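Town & Around | Local News
3 min read

Jar swap returns to Claltton hall next Saturday, and yes, you can bring the scratched ones

If your kitchen cupboard is anything like mine, there's a shelf in it that rains lids every time you open the door. Good news, then! The Claltton jar swap is back, and it's moving into the big room at the Jeseston Street hall, where there will finally be enough tables to spread everything out.

I went to the last one in December thinking I'd stay ten minutes and drop off a bag of old spice tubs. I came home two hours later with more containers than I took (my own fault) and a long list of opinions about lids. The organizers took in over 500 pieces that day, and 136 of them were screw-tops, the kind everybody wants and hardly anybody parts with. Those went first. By the time I'd found the coffee they were picked clean.

The rules this time are pretty relaxed. Plastic or metal, any size, as long as the lid goes with the jar and the jar has been through a wash. Scuffs are fine. Tape is fine. I'm very much a tape person myself, and half of what I own has a strip of it somewhere from some labeling system I gave up on years ago.

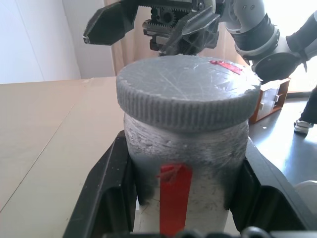 Scratches on the lid, red tape on top and down the side.

What they're asking people to do is check the thread before coming. Screw the lid on, turn the jar upside down over the sink with a little water in it, and give it a minute. If it drips, it goes on the "dry goods only" table, which is still a perfectly respectable table. Buttons, rubber bands, birdseed, those little screws left over from a bookshelf — all of that lives happily in a jar that leaks. 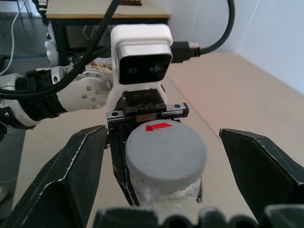 I asked at the hall about glass and the answer is no for now. There was a breakage in December, right by the door, and sweeping up took a good part of the afternoon. The group is hoping to sort out a separate glass day later on if enough people want it, so say something at the front table if you do.

New this year is a repair corner run by Nanayakkara Hardware, who are bringing spare seals and a box of odd lids to try for size. They had 67 different ones when I stopped by the store, all in one drawer, and I spent far too long in there. Seals are free while they last. There's also going to be a tray table, for shallow bins and drawer trays and anything else flat that doesn't count as a jar but keeps turning up anyway. I have my eye on that one. My junk drawer has needed dividing up since I moved in.
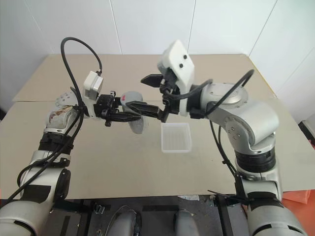

A shallow see-through tray on the tabletop, with a light gray piece held up over it.

Drop-off starts at nine and the swapping starts at ten. Entry is free, and you don't have to bring something to take something, although the tables do look better when you do. The hall holds 180 people, so if there's a line, hang on, it moves quickly. Parking is behind the Zekero bakery, and the bakery will be open — I'd get there early for the cinnamon rolls.

Anything left at two o'clock gets boxed up and offered to the school art room, and the rest goes to recycling. Please take your own bags home with you.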